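Le coin des couverts et de l'inox

Bonjour à toutes et à tous. Depuis le mois de février, plusieurs lecteurs m'ont écrit au sujet de l'inox poli. Ils demandent pourquoi leurs pièces deviennent ternes, alors qu'ils les lavent chaque jour avec beaucoup de soin. J'ai posé la question à l'atelier Birkance, où je travaille le matin, et je vous donne la réponse telle que je l'ai comprise.

Le voile blanc vient du calcaire. Il faut laver la pièce à l'eau tiède, avec peu de savon, et l'essuyer tout de suite avec un chiffon de coton. Pour les taches anciennes, on peut mettre 4 cuillères de vinaigre blanc dans un bol d'eau et laisser agir six minutes. L'éponge verte est à éviter, car elle fait des rayures très fines que l'on ne peut plus enlever à la main.

Pour juger le poli, je regarde la pièce debout, devant un fond clair. Les reflets doivent suivre le bord sans se casser, et une face plus mate se distingue alors facilement de la face brillante.

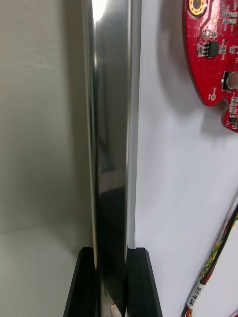
Prochain rendez-vous

L'après-midi d'entretien aura lieu à la salle Orosach le mardi 9 juin 2020, à partir de 14 heures. Apportez deux ou trois pièces et un chiffon propre. La participation est de 6 euros, le vinaigre est compris.

Pylyp Symonenko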